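I have been walking to the bakery for bread for 23 years, though not always to the same bakery, and not always for bread. When we moved to this side of the hill I promised myself I would do it on foot every morning, like a person in a magazine about longevity. I manage it on most mornings. On the others I have toast made from whatever is left, and a long think about my character.

The bakery is called Sikora and it opens at an hour known only to the people who work there. The sign gives one time, the door gives another, and Renata Gajewski behind the counter keeps a third in her head. I have tried all of them. The trick is to walk slowly enough that it doesn't matter, and our street is very good for that.

It's a long street and a plain one. Guidebooks skip it. When my cousin Damian Marciniak came to stay in December he asked what there was to see, and I took him down it to the bakery and back up again, and he asked the same question when we got home. He is a man who likes a cathedral. I told him about the garages. He went to lie down.

I do like the garages, though. Most of the houses along our stretch turn a shut door to the street and keep their business to themselves, and after a while you learn your neighbors by their doors the way you might know people by their coats. There's a green one with a dent that has been there longer than we have. There's one with a padlock the size of a grapefruit, guarding (I have seen inside) a single lawn chair. And there's one that gets painted every spring by a man who then stands across the road to look at it, for longer than I have ever looked at anything I've painted.
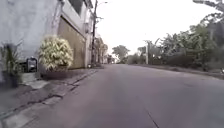
Plants are the other thing I keep track of on these walks, mainly out of envy. I have killed basil, mint, a cactus and something Zuzanna Adamczyk gave me with the words "you can't kill this one." So it does sting a bit to pass that big cream-and-green shrub in front of the brown garage door, sitting in its pot on the sidewalk as though a strip of concrete were all anyone could want out of life. It's dense and round and the long pointed leaves are more cream than green, and it looks better fed than I do. I've never caught anyone watering it. I did once consider asking for a cutting, and then I thought about the basil.

Zuzanna says my trouble is that I fuss. She bought me a little gadget called a Junutel that you push into the soil, and it tells you whether to water or not. Mine said "not" for 10 days, and by then the patient was brown and the batteries were fine. She has offered to buy me another plant. I have asked for socks.

The road itself could use some attention too. It has the look of a thing that has been worn down patiently by other people, lighter in some places and darker in others, and there's a thin crack in it that I step over every morning for no good reason. The sidewalk is worse, with its joints and its rough bits, and I've learned to keep my eyes down while carrying eggs. Wojciech Makowska, who lives four doors below us, wrote to the town about it and got back a very courteous letter concerning a different street. He wrote again. He now has a file. I think he'd be a little sad if they fixed it.

Coming back is uphill, and uphill is where the bread suffers. I buy a whole loaf and arrive with most of one. For a while I blamed the paper bag, and then Oliwia, my neighbor's girl, walked up with me one morning and announced to both households that I eat the crust "like a squirrel." She is 4. She had the other end.

Renata tells me they're going to start selling a dark rye from Pustorham on top of the usual things, and that I should come early because it won't last. I asked how early. She said, "When we open."

So I'll be setting off tomorrow at some hour or other, slowly, past the green door and the padlock and that smug shrub, with the exact change in my pocket and a scarf I'll regret by the corner.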